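Vutport mug cell

The Vutport mug cell is a small tabletop robot station used for practicing one household job: taking a mug off a mug tree and hanging it back up. It is named after Vutport, the town where the first one was put together, and a sister station runs at Lundden. The cell is well liked among people who work with small arms. The task sounds easy and is wonderfully hard to get right, and nearly everything in the setup can be looked after with a hex key, a soft cloth and some patience!

Layout

The station is built around a single arm reaching over a wooden table, with a two-finger gripper pointing down at the work. The mug tree has a round base, a wooden post and short pegs at different heights. A sensor bar on an adjustable stand looks over the table from the back. The height of the bar is written on a card kept with the station, so it can be put back after cleaning.

The gripper cable is the part that needs the most thought. It has to hang with enough slack for the wrist to turn all the way, yet stay clear of the fingers and the pegs. At Vutport the rule is to move the wrist slowly to both ends of its travel by hand-guiding, watching the loop the whole way, before any program is started.
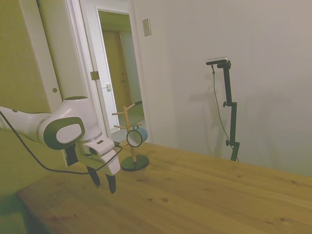
Daily setup

A session starts with the arm powered up and left to idle for 20 minutes. The operator then opens and closes the gripper 6 times at low speed and listens. A healthy gripper makes a soft, even hum, and regular users get surprisingly good at hearing a dry slide long before it shows up in the logs.

Next comes the touch-off. The closed fingers are lowered to a reference point on the table, and the controller stores the height. The mug tree is placed 265 mm from that point, measured to the center of the post, and turned until the lowest peg faces the arm. Setup ends with one slow approach to a hanging mug, stopping short of contact. If the fingers arrive off center, the tree is nudged and the approach is run again (changing the program is the last resort, and most of the time it was fine to begin with).

Upkeep

Fingers are wiped down after every session, and the finger screws are checked weekly. Every 9 weeks the gripper comes off completely, its slide is cleaned and given a thin film of Hämmerli grease, and the cable plug is inspected for bent pins. Refitting it calls for a fresh touch-off, even when the old height still looks right.

Common repairs

The most frequent fault is a gripper that drops out in the middle of a move and comes back by itself. The plug is the first suspect, followed by the stretch of cable nearest the wrist, where the bending is sharpest. Lundden swaps the whole cable each June.

Missed pegs usually trace back to a sensor bar that has sagged on its stand. The Oster clamp, a replacement knob with a wider grip, was made for this problem and fits the older stands without drilling.

See also: Touch-off; Cable slack; Lundden station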